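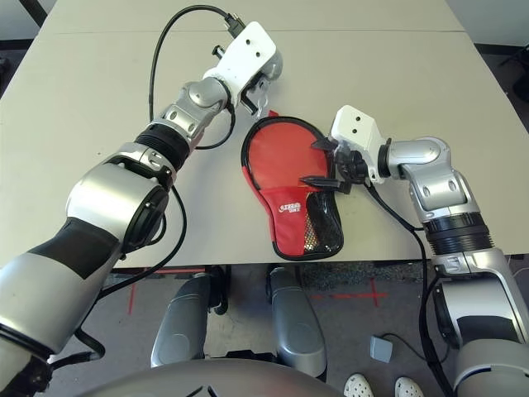
Where can you borrow a table tennis paddle in Getulby if you don't own one? At the front desk of the Berutham Hall on Wogan Street, any time the building is open, and it won't cost you a cent.

The paddle shelf opened on 6th June and it has already become the busiest spot in the lobby (busier than the snack machine, which says a lot in this town). You sign your name in the book, pick out a paddle in its own zip-up cover, and take it either to the tables in the back hall or home with you for 15 days. Then you bring it back, cover and all, and somebody else gets a turn.

Table tennis has been growing like crazy at Berutham Hall. The Prollitz Table Tennis Club moved in last fall with 3 tables and a handful of regulars, and on a good evening now you can hear the game from the parking lot. Kids come over after swimming. Parents who said they were only there to drive somebody home end up playing doubles until the lights go down. The one thing everybody kept running short of was paddles, at least ones with any rubber left on them. The old loaners lived in a cardboard box under the coat rack, and most of them had been chewed up by table edges and left out in hot cars. A few had no rubber at all on one side, and people would play with those too!

So the club put out a call for paddles that were sitting in closets and basements. It asked for covers as well, and it was pretty firm on that point. A paddle tossed into a gym bag with keys and shoes doesn't last long. Dust gets on the rubber and it stops gripping the ball, the edges get dinged, and before you know it you're back to the cardboard box. A padded cover takes care of most of that.

Getulby came through. The shelf started out with 40 paddles, every one of them in a cover. Some are the simple rectangular kind that could pass for a small laptop case. Others are the paddle-shaped kind, round at the top and narrow down at the handle, and those have turned out to be the favorites by a mile. They hang nicely, they're easy to tell apart, and younger players can see right away which way the paddle goes in. The little ones ask for them by color. If you want a bright one, come early.

Before anything went on the shelf, the club spent an afternoon going over it all. Rubber was wiped down with a damp sponge and left to dry flat. Loose edge tape was peeled off and replaced. Covers were emptied (bobby pins, a bus ticket, a whole lot of sand) and the zippers were run back and forth with a bit of candle wax until they stopped catching. Anything with a split seam went to the sewing circle upstairs, which had the whole pile stitched up and back downstairs before closing.

The covers each have a tag with a number, and the same number is on the paddle handle. Please keep the pairs together! It sounds fussy, but it makes life so much easier at the desk, and a snug cover does its job better than one that's a size too big.

A few things to know if you're borrowing:

Let the paddle dry before you zip it up. Sweaty handles are no fun for the next person.

Carry the cover by the handle end or put it flat in your bag, with nothing heavy on top.

Keep balls in the side pocket only if the cover has one. Pushed in against the paddle, they press dents into the rubber.

Don't leave it in the car. A windshield in the summer sun will ruin the glue in an afternoon.

If something breaks, bring it back anyway and tell the desk. There's no fine. The club would much rather fix a paddle than lose it.

Money for new rubber came from the spring bake sale and a raffle, which brought in 2000 dollars between them. Part of that has gone to sheets of rubber, glue and edge tape, and part is set aside for a fourth table if the hall can find the floor space. There's also a plan for a beginners' open house in August, with short games, no scorekeeping unless you want it, and borrowed paddles for everyone who comes in the door. Players from the club will be on hand to show the basic grip and serve, and lemonade is promised.

More paddles are still very welcome, and so are covers on their own. Worn rubber is fine as long as the wood underneath is sound. Covers can be any shape or color, and a scuffed one is perfectly good if the zipper runs. Leave them in the blue bin inside the main entrance at Berutham Hall, or hand them over at the desk and stay for a game while you're at it. The tables are first come, first served in the afternoon, and in the evening you put your name on the chalkboard by the door.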